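用了三个月的 Gidach 超细纤维布：一篇啰嗦的测评

先说结论给赶时间的朋友：值得买，但别买三块装，直接买三十六块那一包。剩下的内容都是我的絮叨，您泡杯茶慢慢看。

我家里的抹布一直是个糊涂账。旧T恤剪开的，超市收银台边上顺手拿的，婆婆从老家寄来的纱布，全塞在水槽下面的一个塑料袋里，要用的时候闭着眼睛摸一块出来。摸到什么算什么，擦玻璃摸到毛巾布，擦灶台摸到纱布，每次都擦出一肚子气。三月份大扫除，我擦完客厅的玻璃茶几，太阳一照，满桌子的毛毛，当时就下了决心要换。

Gidach 是楼下开咖啡店的 Rosario Carbone 推荐给我的。他店里擦咖啡机蒸汽棒和吧台用的都是这个，灰色，薄薄一块，看着一点都不起眼。我还特地问他是不是有什么讲究，他说没有，就是洗了很多遍还能用。我回家就下了单，三十六块装，花了120元，从 Torbridge 那家网店发的货，包装就是一个纸套，没有多余的塑料，这点我挺喜欢。

刚拆开的时候有一股淡淡的工厂味道，说不上难闻，过一遍温水就散了。第一次洗会掉一点灰色，水微微发浑，第二次就清了，所以千万别和白衬衫一起丢进洗衣机（别问我怎么知道的，我先生有一件衬衫现在叫“浅灰色”）。布边是超声波切的，没有缝线，这个我原来没在意，后来才觉出好处：擦屏幕和漆面的时候，以前那种锁边的布总会在边上拖出一道细痕，现在没有了。

擦玻璃是它最拿手的。拧到半干，一面擦过去，翻过来再擦一遍，基本不用再找干布收尾。浴室镜子上的水垢它就没什么办法了，还是要先喷点柠檬酸等一会儿，这不能怪布。灶台上的油也行，不过吸了油之后必须用热水加洗洁精搓，光冲是冲不掉的，下次拿去擦别的东西就会越擦越花。我现在把厨房用的那几块剪掉一个角做记号，和擦家具的分开，省得混。

干擦灰尘我一开始是不信的，总觉得不沾水哪里擦得干净。结果书架、电视柜、台灯座这些地方，干布轻轻一抹，灰就贴在布上了，抖都抖不下来。特别适合那些不敢碰水的东西：键盘、遥控器、路由器，还有老式座机。我们家到现在还留着座机，老人习惯了，电话一响他们才觉得家里有人气。电话线那一圈一圈的弹簧绳最能藏灰，我的办法是先拔掉线，用布裹住绳子，顺着一个方向慢慢捋，捋到头换一面再来一遍。听筒上沾了手汗印的话，布角稍微蘸一点水，拧得干干的再擦，擦完晾一会儿再插回去。

缺点也得说。第一是太薄，手大的人会觉得抓不住，我先生就嫌它“像没拿东西一样”，他还是爱用厚的。第二是挂钩，我家手糙，冬天尤其严重，布一碰到手上的倒刺就勾住，那种感觉喜欢的人大概不多。第三是不能用柔顺剂，也不能高温烘干，说明书上印得很小，我有两块就是这么报废的，烘完硬邦邦的，吸水慢得让人着急，现在沦为擦鞋布。

我也拿它和 Todorova 的华夫格厚布比过，那是同事 Kastriot Angelovski 送我的乔迁礼物，一直舍不得用。论吸水，Todorova 赢得很干脆，杯子打翻了一块就能解决，Gidach 得两块。可是论擦完不留毛、晾干快，我还是偏向 Gidach，晚上洗了搭在水龙头上，早上七点起来做早饭已经干透了。厚布到那时候摸着还是潮的，夏天放久了会有味道。要是您家里只想备一种，我建议看看平时是洒水多还是落灰多，家里有小朋友的恐怕还是厚布更实在。

还有一款 Watia 的，据说更细，专门擦镜头用，小小一套卖到457元，我在店里摸了摸，手感确实好，又默默放回去了。我这点家当，用不上那么金贵的布。

收纳方面，我找了个旧鞋盒，把布卷成小卷竖着放，一打开就能看见还剩多少干净的。用过的丢进阳台的小桶，攒够了单独洗一锅，四十度，少放洗衣液，不要和毛巾一起，毛巾的毛会全粘到它身上，摘都摘不完。这样用了三个月，除了那两块牺牲的，其余的都还平平整整，颜色比新的时候浅了一点点。

会不会回购？会的，估计要到明年了，眼下这一包还够用好久。有朋友问能不能擦车，我没有车，不敢乱讲，用过的朋友欢迎在下面留言告诉我。
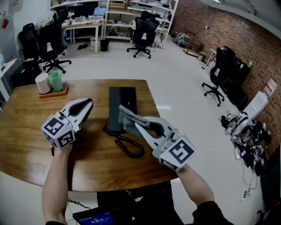
灰布擦黑色座机，电话线还绕成一团，等会儿慢慢捋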